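Setting Up Your Plasell Humidity Logger

Take your time with this part – it goes quickly once you've done it before, and a careful start saves a lot of puzzling over readings later.

1. Slide the battery in with the plus side facing you, then close the door until it clicks.
2. Hold the START button until the green light blinks twice. 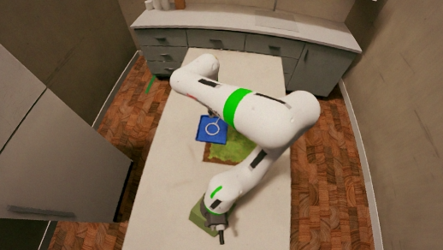 How long should the logger sit before I trust the first reading?
Give it 30 minutes in the room where it will be used, with the vents uncovered.

3. Plug the logger into your computer and open Skikance. Pick a logging interval; 20 minutes suits most storage rooms very nicely, and 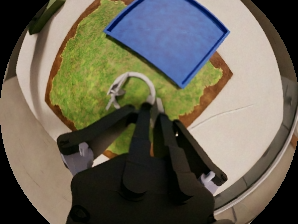 you can always come back and shorten it if your room changes quickly.
4. Set the high alarm. We ship it at 61 percent.

Caution: Don't wipe the sensor with cleaner of any kind – a soft dry brush is plenty.
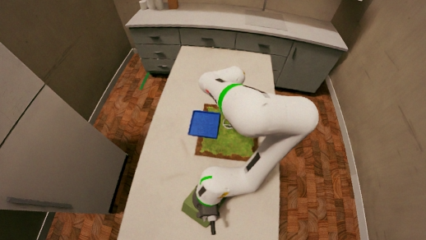
White arm on green mounting base

5. Click Save, then unplug the logger.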